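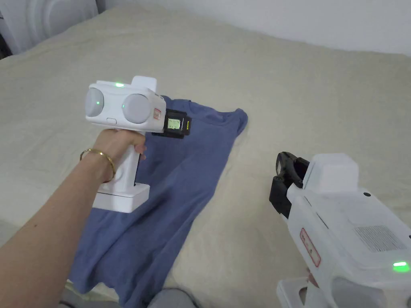
Cahier d'atelier, dimanche, 9 h 40. Pliage, suite

Grosse matinée en perspective, et très contente de m'y remettre ! Programme : les T-shirts, uniquement les T-shirts. Les pantalons attendront, les draps-housses aussi (je sais, je repousse).

Le bleu est passé en premier. À plat sur le lit, drap beige bien tiré dessous, puis plié dans la longueur. J'aime beaucoup travailler sur ce drap clair : un T-shirt bleu s'y lit tout de suite, on voit les bords, on voit la manche qui dépasse, on voit les petits plis qui restent dans le tissu. Sur la couette à motifs de la dernière fois, je passais mon temps à chercher l'ourlet.

Pli en longueur

Je note ce qui marche pour moi, à comparer avec vos façons de faire :
- col en haut, ourlet vers soi ;
- pincer l'épaule et l'ourlet du même côté, soulever juste ce qu'il faut, rabattre ;
- laisser la manche sortir, ne pas courir après. On la rentre ensuite, d'un geste séparé ;
- lisser du col vers l'ourlet, jamais l'inverse (l'inverse ramène tout le tissu vers l'encolure et ça fait un bourrelet).

Le point sur la manche, c'est la vraie trouvaille de la semaine. J'essayais de tout rabattre en même temps, corps et manche, et une fois sur deux la manche se retournait à l'intérieur, il fallait rouvrir. En deux temps c'est plus long sur le papier et plus rapide sur le lit.

Pli en travers

Deux écoles dans le cahier : en deux ou en trois. J'ai refait les deux ce matin avec du jersey fin et je reste sur trois, ourlet vers le milieu puis encore une fois vers le col. Le paquet tient debout dans le tiroir, et c'est tellement agréable d'ouvrir et de voir toutes les tranches alignées ! En deux, ça va très bien pour une étagère, il faut juste accepter que la pile penche.

Question toujours ouverte : les coupes longues. Avec trois plis le paquet est trop haut pour le tiroir du bas. Essayer quatre ? Ou remonter l'ourlet d'une main avant de commencer ? À tester la prochaine fois, je laisse une demi-page libre.

Tissus

Lot Narnden : coton épais, un bonheur. Il garde le pli tout seul, presque pas besoin de lisser. Seul défaut, il bâille un peu au col une fois le paquet fait.

Lot Mostach : beaucoup plus souple, glisse, se déforme quand on tire sur un seul coin. Prendre large, deux bonnes prises, et poser doucement. Je l'avais classé dans les pénibles et je change d'avis, une fois le geste trouvé il se plie très joliment.

Kiani : pas encore déballé. Les étiquettes sont à enlever d'abord.

Poids relevé sur un T-shirt Narnden : 292 g en taille XL. Je ne m'attendais pas à un tel écart avec les autres, la différence se sent dans la main dès qu'on soulève. À ajouter dans le tableau des tissus, colonne de droite.

Le lit comme plan de travail

Hauteur correcte, surface immense, on peut étaler sans rien pousser. Par contre le matelas s'enfonce dès qu'on s'appuie et le tissu file vers le creux. Donc : debout, coudes décollés, aucun genou sur le bord. Je retends le drap entre deux pièces, sinon ses plis à lui se voient à travers le jersey fin et on finit par lisser le drap en croyant lisser le T-shirt. Ça m'est arrivé trois fois avant que je comprenne, j'en ris encore.

La table de Clundstead reste mieux pour les chemises, où il faut du dur sous le col. Pour les T-shirts je préfère nettement le lit.

À faire
- déballer Kiani, étiquettes, tri par taille
- reprendre les coupes longues, pli en quatre
- retrouver la planchette en carton (vue pour la dernière fois derrière l'armoire) et comparer avec le pli à main levée
- noir sur drap beige : vérifier si on distingue bien les coutures latérales en fin de journée, quand la lumière baisse
- recopier la page 367 de l'ancien cahier, elle se détache

11 h 15, pause. Les manches longues cet après-midi, j'ai déjà une idée pour les croiser dans le dos.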